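FOR RELEASE 28/04/2020

Clekero Shared Workshop publishes plans for a two-armed shelf tidier, and advises most people not to build one

Clekero, the shared workshop in Tindov, has released the full build notes for Mirko, a pair of robot arms on a bench that put books on a small shelf. The notes are free. They run to 90 pages, and a good part of them is a list of things that went wrong.

Members have been asking for the plans for months. So have several people who saw a short clip of the arms and drew conclusions from it that the workshop would like to correct. Mirko will not tidy your house. It doesn't know what a house is. It works on one bench, with one shelf and a set of books that its builders chose, and when the lamps in the room are changed it gets worse.

"I have read a lot of announcements about robots in the home and I didn't want to write another," said Bianka Szalai, who led the build. "We made a thing that sometimes puts a book on a shelf. I like it. I wouldn't buy it."

What has been published

The release covers the bench, the enclosure, the rail, the mounting plates, the wiring and the control software, along with the log the builders kept of every attempt. There is a parts list with substitutes where the builders tried more than one, and a note against each part they would leave out next time. Drawings are given at full size so they can be printed and laid on the material.

It doesn't include the arms themselves. Those were bought second-hand and repaired, and anyone following the notes will need to find a pair of their own. The chapter on repairs is the longest and probably the most useful, even for readers with no wish to build anything. It deals with stiff joints, worn cable sheaths and a fault in one wrist that took most of the winter to find and turned out to be a connector pushed in at a slight angle.

Why books

The first plan was laundry. It lasted one weekend. Cups were considered and dropped on grounds of cost. Books were chosen for being flat, fairly tough, cheap at the charity shop and awkward enough to be interesting. A paperback sags when it is held by one corner. A glossy cover slides on another glossy cover. A thin book lying flat gives a gripper almost nothing to get hold of, and a dark one is hard for the sensors to tell from the dark one beneath it.

Yakubu Ekpo, who runs the repair business Ekpo from a unit across the yard and did the mechanical work, was against the idea from the start and has remained so.

"A child of four can do this," he said. "She can do it while talking to you about something else. I kept saying that, and people kept nodding and carrying on. I carried on too, so I can't complain."

He does complain, at some length, in the chapter on the rail. His view is that both arms should have been bolted straight to the bench and left there. The builders wanted to be able to slide them along to try different spacings, which is the point of a grooved rail, and they used that freedom during the first month and then never again. Readers with limited patience are advised to skip the rail, measure carefully and drill.

The log

Every attempt was written down, including the ones the builders were embarrassed by. There are 563 in all. An attempt means one book, picked up from the bench and left on the shelf, with nobody's hand inside the enclosure. Nearly 80 of them were stopped by hand, mostly when an arm pressed down on a cover harder than anyone was comfortable with.

The workshop has decided against giving a single success figure. Szalai set out the reasons in the notes, and they come down to this: the figure moves a great deal depending on what you are prepared to call a success. A book on the shelf with its spine facing the wrong way was marked as placed in the early pages and as a failure later on. A book left hanging over the front was argued about each time. Anyone who wants a percentage can download the log and make their own decisions, and should be ready to defend them.

It should also be said that the attempts were not made under equal conditions. Easy books were tried more often than hard ones. People like to see a thing work, particularly when they have stayed late for it, and the choice of book at ten in the evening was rarely a bold one. A fair test would have drawn the books at random. The notes say so on the first page of the log and again on the last.

Stacking proved easier than standing books upright, so stacking is most of what Mirko does. The usual sequence is slow. One arm brings a book in flat, lowers it on to whatever is already in the top compartment, lets go and then nudges at a corner until the stack looks square to the software. The nudge was added late and is the part visitors ask about. It is also where the stack is most likely to be spoiled, and there is an open question in the notes about whether it should be there at all.

The right arm has its gripper at the corner of a dark book lying on top of a yellow one, with the left arm reaching up in front of the shelf and the rest of the books still on the bench: 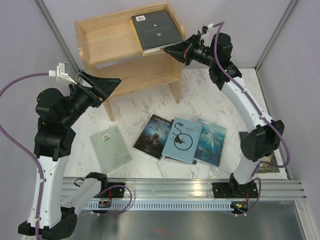 What the second arm is for

This is the question the builders were asked most often, and they don't have a very good answer. Two arms were mounted on the theory that one could steady while the other placed. In the log there are whole evenings in which the left arm contributes nothing. Szalai believes it earns its keep with larger books that need to be held at both edges. Ekpo believes it is there for symmetry.

The cost of it is real. A second arm doubles the wiring, adds its own calibration and gives the first one something to hit. The software spends a fair share of its effort keeping the elbows apart, and the notes include a table of positions from which neither arm can safely move first. When that happens the only remedy is to cut the power, support the joints by hand and lift them clear. Two people are needed, and both should have read the chapter on safety.

Anyone starting fresh is advised to build with one arm, run it for a month and then see whether they still want the other.

Cables

The arm cables were rerouted so many times that the notes give them their own chapter. The settled arrangement runs each one along the outside of the forearm in clips, with a generous loop left where the arm bends. Shorter runs look neater and they pull out. Looser ones catch on the corners of books. The builders make no claim to have found the right length and would be glad to hear from anyone who has.

The clips are ordinary ones and they do come off. Keep a bag of spares near the bench.

The walls

The plain enclosure went up after it became obvious that the sensors were paying attention to the rest of the room. People walking past in bright jumpers upset them. A coat on a hook upset them for most of an afternoon. With walls up, results improved at once, and the workshop would ask readers to think about what that means. A good deal of the progress in this project came from making the surroundings simpler, and homes can't be boxed in.

The same caution applies to any video of a machine doing housework, ours included. Look at what is behind it. Ask how many goes it took and who put the objects out, and whether they were put out in the same place each time. Ours often were, in the first weeks.

Running costs and noise

The notes give no estimate of what a build will cost. Second-hand prices vary too widely, and the builders' own records for the early months are, in Ekpo's words, "a shoebox with some receipts in it". Time is easier to be frank about. Both builders put in most of their free evenings over the winter, and other members helped with cutting, printing and holding things level.

The arms are quiet when moving slowly and unpleasant when not. Neighbouring benches put up with it well.

What happens next

Work on the bench stopped in March, when the workshop closed its doors to members. The publication was brought forward as a result. Both builders had time to write, and Szalai wanted the notes finished before anyone forgot why certain decisions had been made. In a few places they had already forgotten, and the text says so.

No product is planned. There is no waiting list, and Clekero is not looking for investors in Mirko. When the workshop reopens the builders intend to repeat part of the log with books drawn at random and with the nudge switched off, and to publish the outcome whichever way it goes. Ekpo has asked for a trial with the left arm unplugged. This has been agreed to in principle.

Corrections to the notes are welcome, especially from people who have repaired similar arms. Claims that a rival build performs better are also welcome if they come with a log.

Notes for editors

Mirko is the name of the build and should not be described as a household robot, a helper or an assistant. "Bench robot" is fine.

Clekero is a members' workshop with wood, metal and electronics benches. Ekpo is an independent repair business based in the same yard and has no financial interest in the project.

Bianka Szalai and Yakubu Ekpo are both available for interview by telephone. They disagree on several points and would prefer to be interviewed together. Requests should go to the workshop office in Tindov, marked for the attention of Bianka Szalai.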